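Millura Cabinet Fronts and Side Panels: Frequently Asked Questions

Scope

What does this page cover?
Painted fronts, side panels and edge strips in the Millura range, for tall units and wall panels. Worktops, hinges and drawer runners have their own pages. Anything sold under the older Privlow name before the range was merged is covered only where it is mentioned below.

Are the side panels the same as the doors?
No. Doors are painted on both faces and all edges. Side panels are painted on the outer face and the front edge, and sealed with clear lacquer on the back. Do not use a side panel as a door. It will bow.

Color and finish

Which yellows are available?
Two. Nornton Yellow is the brighter one and has a satin finish. Thoroddsen Yellow is deeper, slightly toward ocher, and is supplied in matte only. The two do not match each other and should not be mixed on one run of cabinets.

Why does my panel look paler than the sample?
Strong light on a satin surface washes out the color. A bright yellow panel next to a window or under a spotlight can read as pale lemon in one area and as a much warmer yellow a short distance away, where less light falls. Check the sample in the room itself, held upright, both in the morning and with the lamps on at 6 in the evening.

Can I order a touch-up pot?
Yes. State the color and the batch code from the label on the back of the panel. Touch-up paint is for chips and screw heads. It will show as a patch if spread over a larger area.

Will the color change over time?
Yellow pigments shift a little in direct sun. When one panel on a run is replaced after several years, expect the new one to look stronger for the first few months.

Edge strips and seams

What is the raised strip for?
The strip covers the joint where a side panel meets the carcass or the next panel. It stands slightly proud of the face and runs the full height of the unit.

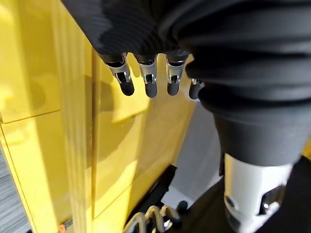
On light colors the strip throws a band of shadow along one side, and the band gets wider as the light source moves further around to the other side. Customers sometimes report this as a paint fault. Run a fingertip across the area before filing a claim – if the surface is even, the paint is fine.

Can the strip be left off?
Only on a freestanding unit with no neighboring panel. On a run, the strip hides the fixing screws and allows the panels to move with the seasons. Flush strips are available to order, but they need a straighter wall than most houses have.

Why is there a horizontal seam in a tall panel?
Panels over 2,000 mm are supplied in two sections. The seam is part of the design and should not be filled. Filler cracks at the first change in humidity and takes the paint with it.

How do I line up the seam on neighboring units?
Set the lower sections first, working from the highest point of the floor. Adjust the feet until the top edges are level, then fit the upper sections. Trimming the bottom of a panel exposes raw board and voids the finish warranty.

Cleaning

What can I clean the panels with?
A soft cloth, warm water and a small amount of dish soap. Wipe off the soap with a second cloth and dry the surface. Dust collects along the edge strip and in the seam. Use a dry paintbrush for both before wiping.

What should be avoided?
Scouring pads, melamine sponges, acetone, and any cream cleaner with grit in it. Melamine sponges cause the most damage on satin finishes. They leave a dull patch that cannot be polished out.

How do I remove black scuffs?
Rub lightly with a white pencil eraser, then wipe with a damp cloth. Colored erasers may stain yellow and white fronts.

Ordering and returns

How long does delivery take?
Stock colors ship in 6 working days. Special colors take 21.

Can I return a panel?
Uncut panels in stock colors can be returned in the original packaging within 21 days of delivery. Special colors are made to order and are not returnable. Edge strips are sold singly and can be returned if the protective film is still on.

How wide are the samples?
Each sample is a 100 mm square with one painted edge. Samples are cut from production board – the finish is the same as on the delivered panel.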